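4. Changes to the work of the cleaning staff

4.1 Setting and method

The study took place at Melham, a residential training center with 70 guest rooms, each with its own washbasin. Cleaning is done in-house by a team of 13 room attendants and one shift lead. Management brought in a robot for part of the washroom work in April, under a project called Tusden. The robot was set up to handle cloths at the basin: picking them up, moving them over the ceramic, and dropping them in the used-cloth bin on the cart. Toilets, floors, mirrors, and beds stayed with the attendants throughout.

We observed full shifts on the second floor and interviewed attendants at the start and end of the study period. Interviews were held during paid time in a room away from the floor. The shift lead, Eluned Parri, agreed to be named; all other staff are identified by a letter. We also read the handover book, in which attendants write notes for the next shift. Entries about the robot are quoted with the writers' permission.

4.2 How the basin task was divided

Before the project, an attendant cleaned the basin as one continuous job. She sprayed, wiped the bowl, went around the faucet and the drain, picked up the cloth, and moved on to the mirror. Several attendants said they had never thought of this as a set of steps. When the robot came in, the steps had to be named and given to one side or the other. Spraying and the area behind the faucet stayed with the attendant. Wiping the bowl and collecting the cloth went to the robot. The final check went back to the attendant.

Cloth pickup took the most planning. A cloth left in a basin has no fixed shape, and the gripper has to close on a fold of it above a hard, curved surface. Figure 3 gives the wrist camera's view with the fingertips at the cloth.
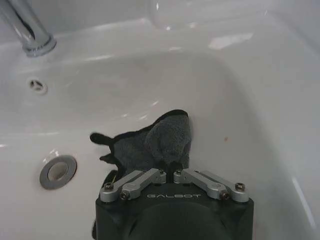 Figure 3. Gripper at a dark gray cloth in a white basin, with the drain to the left.

Who decides that a basin is clean when a robot has wiped it?
The attendant decides. At Melham the room is released under the attendant's initials, and that rule was kept when the robot was introduced.

This rule had effects that the planners had not discussed with staff. Attendants remained answerable for a surface they had not wiped. Attendant C described it as "signing for somebody else's work." Attendant F took the opposite view and compared it to checking a new coworker's rooms, a task she had done for years and did not mind. Most of the others fell somewhere between the two. In the early weeks, many of them wiped the basin again after the robot had left, and the handover book contains reminders from the shift lead to stop doing so unless a mark could be seen.

4.3 Pace and order of work

The robot worked at a steady speed and the attendants did not. An experienced attendant changes her order from room to room, starting with the bed if the washroom floor needs to dry and with the washroom if the linen is late. The robot needed the washroom door open and the floor in front of the basin clear. This fixed the order of the room. Attendants told us they could no longer catch up on a slow morning by rearranging the work, and three of them named this as the main drawback.

There were gains as well. Bending over the basin was a common source of back and shoulder complaints in the first interviews. In the second round, attendants who worked with the robot brought up these complaints less often, although they now spoke of standing and waiting. Parri changed the rota so that each attendant spent no more than two shifts in a row on the robot floor.

4.4 New tasks

Some work was added. Cloths had to be laid out one to a basin, personal items moved off the rim, and failed pickups recorded on a sheet. The sheet took up to 7 minutes of a shift and was not part of the original time plan. Attendants also answered questions from guests in the corridor. None of these tasks appeared in the job description at the time of our visits, and the pay grade was unchanged. The staff representative raised the matter with management, and talks were still open when we finished our fieldwork.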